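Has anyone taken a group to the Serard open day in Drimville?

Posted by Juwita Wibisono
November 27, 2024

I run an after-school technology club and we have been offered a visit to the Serard workshop on Aguirre Street. They hold an open day each April and take school groups in the morning before the public comes in. Their letter says we would see "two-arm handling of everyday items" and gives no more detail than that.

I have nine students signed up, ages 12 to 15. A few of them build their own small robots and will want to ask real questions. The others mostly want a day out. I would like to know what is shown, how long the demonstration lasts, and if the students get to do anything themselves. Also, is there somewhere to eat? The bus company wants a pickup time from me soon and I don't want to guess.

3 replies

Khairul Oei

Went last April with my daughter. It was fine. Parking is bad. Bring lunch, the machine in the lobby only takes cards and half of it was empty.

Lise Beaudoin

I took a middle school group last spring, so I can answer most of this.

You check in at the side door, not the main entrance. The main entrance is for the public and nobody at that desk had our names. After check-in there is a short safety talk, and then the group gets split in two. One half goes to the demonstration and the other half goes upstairs to a room where they can try a simple gripper on a hand lever. After that they swap. The whole visit took us a little over 2 hours, and that included a long wait at the swap.

The demonstration is a pair of robot arms at a table working with ordinary household and office things. Ours was power cords and cardboard boxes. If your students are expecting something fast, tell them ahead of time. The arms move slowly and stop often. My group got restless at first, then they started betting on which cord would be next and were fine after that.

The part worth asking about is the cords. The woman giving the talk said a rigid object keeps its shape when you pick it up and a cord does not, so the grip has to be planned again each time. Two of my students asked how the arms know where one cord ends and the next begins, and she spent a good ten minutes on it.

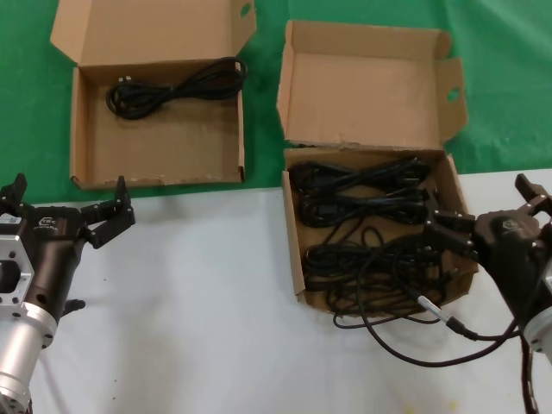 What I would do differently

Ask for the first slot. The second group of the day gets a shorter talk.

Have the students write their questions on the bus. The presenter takes questions at the end, and mine had forgotten most of theirs by then.

Stand the shorter kids in front. There is a rail, and the table is hard to see from the second row.

For lunch, there is a picnic area behind the building. It has no cover, so have a plan for rain. I would book the bus for 30 minutes later than you think you need. The hand lever room was the favorite with my group and it was hard to get them out of it.

Leopold Kälin

Lise's answer is good, but check the group size with them. When we went through the Brovholm school program the limit was 20 students and we had to leave some behind. You should be all right with nine.

I would also call before you fill in the form – it asks for a district number, and clubs don't have one. They told me over the phone to leave that line blank. I'm not sure the demonstration is the same every year. Ours was folding towels, and that was two years before Lise went.

Comment from Juwita Wibisono

Thank you, all. I called this morning and they have us down for the first slot. I left the district number blank and asked them to put the side door on our confirmation. Still waiting to hear which demonstration it will be.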